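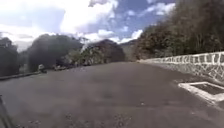 Figure 4. Paved road with stone wall and drain opening at the right edge.

4.2 Setting up a roadside sweep

The Tolia sweeps grit from open pavement. It does not yet empty drains, trim shrubs or pick up branches. Leave those chores to a person.

1. Walk the route and mark each drain opening on the Fistura map.
2. Set the wall offset to 150 mm.
3. Set the brush speed to 90 rpm.

CAUTION: The side brush can drop into an open drain. Add a keep-out zone before the first pass.

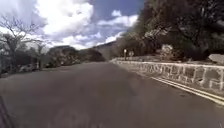
4. On a bend, divide the route into short segments and end each one before the wall goes out of view. Painted edge lines may be used as a guide, but loose gravel beside them is swept poorly at the default setting. Select COARSE and repeat the pass.
5. Press START and stay within reach of the stop switch.

Note: Deep tree shade can trigger fault 242 (surface not classified). Clear the fault and resume by hand.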